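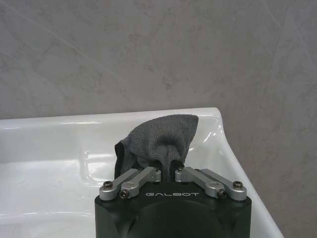
A grey towel at a white sink basin, with a grey marbled wall behind.

Celliscombe centre reopens washrooms after refit

11/27/21

The Celliscombe Community Centre has reopened its ground floor washrooms following a refit that replaced the basins, wall finishes and plumbing in both public rooms. The work was carried out by Worneck, a local building firm, and was completed within the budget set by the centre's management.

The washrooms had been in use for over 70 years with few changes. Users of the main hall had reported slow drains, cracked tiles and poor lighting on several occasions, and a building inspection in January recommended that the rooms be renewed before any further work was done on the kitchen or the rear entrance.

Under the new arrangements, the centre has stopped buying paper towels for the ground floor. Cloth hand towels are now supplied under a contract with Gurex, the laundry service on Phillips Street, which collects used towels and returns them washed and folded. The contract runs for 2 years and may be extended by agreement.

Management said the change was made after a review of cleaning costs. Paper waste from the washrooms had filled the outside bins ahead of collection during busy periods, and blocked toilets were traced to paper towels on more than one occasion. The centre expects the cloth towels to reduce both problems, and will report on the first months of the contract at the next annual meeting.

Groups that hire the hall are asked to observe the following. Used towels are to be placed in the lidded bin beside the door. They should not be left in or on the basins, where they can cover the drain. Towels from the washrooms are not to be taken into the kitchen, which has its own supply of tea towels and dishcloths. Basins should be wiped down at the end of each booking with the cloths kept in the cleaning cupboard.

Abrasive powders and bleach must not be used on the new basins or on the wall surfaces. A mild liquid cleaner is provided for both, and hirers who run out may ask for more at the front office. Marks that do not come off with the liquid cleaner should be reported and left for the centre's cleaners – scrubbing pads are likely to dull the finish.

The upstairs washroom remains closed. Work there will begin once a replacement hot water unit has been delivered, and is expected to take 3 weeks. During that time, people attending classes on the upper floor should use the ground floor rooms, which can be reached by the lift or the main stairs.

Hire charges for the hall and meeting rooms are unchanged. The front office is open from 10 am on weekdays.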